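Section 2. Planning and Budgeting for a Two-Gripper Station

Read this section before you place an order. It covers one Harju station with a pair of hand-held grippers.

1. Choose the table first. A light wooden top is fine. Leave the middle clear for the work and keep enough open surface to lower a gripper with its fingers apart.

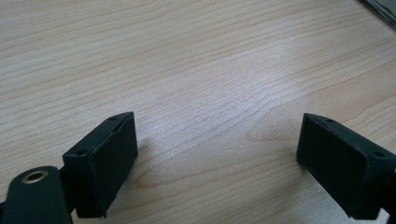 Figure 2-1. Gripper fingers open over the tabletop.

2. List the grippers as a pair. Order spare finger pads on the same purchase request -- they ship separately and have their own part number.

3. Set aside 3278 for the station and 2000 for the first year of spares and service. Both figures are in euros, before tax.

Note: Prices are from the Sinlow list of 20 October 2020. Ask Ritva Rautiainen in Purchasing for the current list before you submit.

4. Plan the cable runs. Measure from the working position down to the floor and on to the equipment rack, then add slack for full arm movement.

CAUTION: Do not budget for one long cable in place of two. A shared run pulls on both grippers.

5. Buy the practice goods. For small packets, order a clear box with an open top and enough packets to fill it halfway.
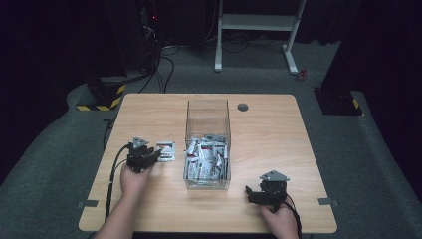
Can we buy one station now and add a second one later?
Order them separately if you need to, but reserve the floor space and power outlets for both at the start. Delivery of a second station takes 11 weeks.

6. Send the completed form to Reijo Partanen. Forms received after the end of February go into the next budget year.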